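Fórum Wirkside - Manipulação e aprendizagem - Métodos e resultados
Tópico: Separar cablagens e peças pequenas com dois braços: o que mudou quando juntámos as câmaras de pulso

limalha_fina
11 de dezembro

Boa tarde a todos, e desculpem desde já o tamanho da mensagem, que eu quando começo a escrever sobre isto não sei parar. Alguns de vós lembram-se do meu tópico de maio, em que me queixava de que a nossa política de triagem se portava lindamente com peças rígidas e se desfazia toda assim que aparecia um fio. Pois bem, passámos estes meses a refazer o método de raiz e já tenho números para partilhar.

A tarefa é a mesma: tabuleiro de inox ao centro, caixas amarelas dos lados, dois braços, e cada peça tem de ir para a caixa da sua categoria (placas, cablagens, válvulas, diversos). Gravámos 1701 demonstrações por teleoperação. Depois da limpeza ficaram 1466, porque deitámos fora todas aquelas em que o operador hesitava muito tempo por cima da peça. Treinámos duas versões com os mesmos dados, uma só com a câmara fixa e outra com a câmara fixa mais as duas de pulso.

A diferença está quase toda nos fios. Vista de cima, uma cablagem fina em cima do forro branco é um risco, e a rede escolhe mal o ponto de preensão. Vista do pulso já se percebe por onde corre o feixe e onde é que há sítio para meter os dedos. 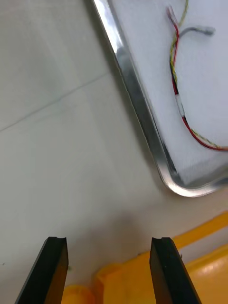

Vista de pulso: feixe com fio vermelho e fio às riscas amarelo e verde, sobre o forro do tabuleiro.

Em 1000 tentativas de avaliação por versão, a que leva câmaras de pulso falhou muito menos na primeira preensão de cablagens. Nas placas ficou praticamente igual, e confesso que isso me surpreendeu, estava à espera de algum ganho também aí. A tabela completa vai no relatório do projeto Skellow, que ponho na secção de ficheiros assim que estiver revisto.

Perguntem à vontade!

torno_velho
Parabéns pelo trabalho, a sério, sei bem o que custa gravar tanta demonstração. Mas tenho de fazer de chato, como é costume. Se deitaram fora as demonstrações com hesitação, deitaram fora precisamente os casos difíceis, e a hesitação do operador costuma ser o momento em que ele está a resolver o problema. A minha suspeita é que parte do ganho vem do filtro e só outra parte das câmaras. Treinaram alguma versão com as 1701?

limalha_fina
Fizeste bem em perguntar, e a resposta é que sim, mas só uma vez e com uma única semente, por isso não a quis pôr na mensagem de abertura. A versão sem filtro aprende a parar por cima da peça. Fica ali, a pairar, e às vezes nunca mais desce. Concordo contigo que o corte foi grosseiro. O que eu gostava de fazer era encurtar a pausa dentro da demonstração, mantendo o resto, mas isso obriga a mexer nos tempos dos dois braços em conjunto e ainda não encontrei maneira de o fazer sem estragar a coordenação entre eles.

maré_baixa
Olá! Leio-vos há muito tempo e escrevo pouco, mas este assunto toca-me porque passei por uma coisa parecida com a Trustar, a nossa célula de triagem (bem mais modesta do que a vossa, com um só braço e uma mesa que abana). No nosso caso a câmara de pulso ajudou na preensão e piorou a largada. Quando a peça vai agarrada tapa boa parte da vista, e a rede perdia a noção de onde estava a borda da caixa. Acabámos por apagar a imagem de pulso ao acaso durante o treino, numa fração dos passos, para obrigar a política a continuar a olhar para a câmara de cima. Foi uma tarde de trabalho e rendeu mais do que um mês a afinar a arquitetura.

Vocês fazem alguma coisa do género, ou a fixa e as de pulso entram sempre as três?

limalha_fina
Entram sempre as três, e essa ideia de apagar a de pulso já foi direitinha para a lista, muito obrigado! A nossa largada é razoável, mas desconfio que seja porque as caixas são grandes e perdoam muito. Para decidir o que vai para onde, a câmara fixa continua a mandar: apanha ao mesmo tempo o tabuleiro, as caixas e o que cada braço anda a fazer.

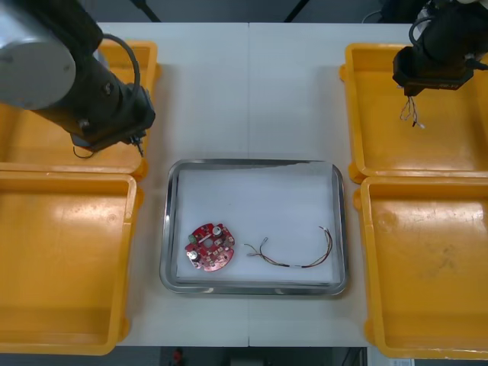 Fizemos também um teste pequenino, de 14 episódios apenas, em que tapámos a câmara fixa a meio da tarefa. Os braços continuaram a agarrar bem e começaram a largar nas caixas trocadas. Com 14 episódios não tiro conclusões, mas bate certo com o que contas, e é por isso que não alinho com quem anda a defender que se deve deixar cair a câmara de cima.

ponta_de_fuso
Pois eu sou um dos que defendem isso, portanto deixem-me meter a colher. No grupo Dağdelen trabalhamos só com pulso e não troco por nada. Mudamos a bancada de sítio e a política nem dá por isso, enquanto uma câmara fixa obriga a calibrar tudo outra vez e, na prática, decora a posição das caixas. Aposto que, se vocês trocarem duas caixas de lugar, a versão com câmara fixa continua a largar nas posições antigas.

Outra dúvida, esta mais de curiosidade: como se portam as peças com cabo curto e conector na ponta? Para nós são as piores de todas. Nem são rígidas nem são moles.

limalha_fina
Essa aposta talvez a ganhes, ainda não trocámos as caixas de lugar e devíamos. Fica prometido. Só acrescento que a calibração não me tira o sono, a nossa bancada não sai dali e prefiro perder uma manhã de vez em quando a ter peças na caixa errada.

Quanto às peças com cabo curto, são o nosso calcanhar de Aquiles também. As válvulas solenoides pequenas têm um corpo cilíndrico que se agarra bem, só que o cabo vai para onde quer e o conector cai muitas vezes mesmo ao pé de um dos dedos. 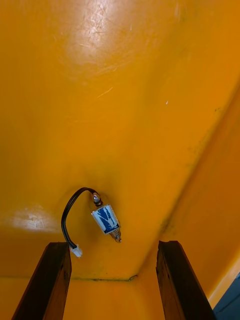
Válvula solenoide junto ao plástico amarelo, com o conector branco ao lado do dedo esquerdo.

O que mais nos ajudou foi rotular o sucesso em duas partes, corpo e cabo. Antes contávamos como boa uma largada em que o corpo ia para a caixa e o cabo ficava pendurado na borda. Com o rótulo separado, a taxa das válvulas desceu bastante no papel, e custou-me um bocado ver aquilo, mas ao menos agora sabemos onde mexer.

torno_velho
Gosto muito dessa ideia do rótulo em duas partes, vou roubá-la. E noto outra coisa nessa última: o brilho no amarelo. Plástico brilhante com luz por cima dá sempre manchas brancas que andam com a câmara. Já experimentaram variar a iluminação no treino? Continuo é a achar que falta a comparação do filtro com mais do que uma semente, e enquanto não a vir não compro a conclusão sobre as câmaras por inteiro.

limalha_fina
Variamos o brilho e o contraste por software, mas manchas dessas não simulamos. E não te preocupes que a comparação vai ser feita, com três sementes, com filtro e sem filtro. Só preciso que me deixem a máquina de treino livre, que anda muito disputada.

maré_baixa
Quando puseres o relatório nos ficheiros avisa aqui no tópico, por favor, que eu não recebo notificações dessa secção. E se quiseres a nossa configuração do apagamento das imagens de pulso manda-me mensagem, está mal comentada mas funciona.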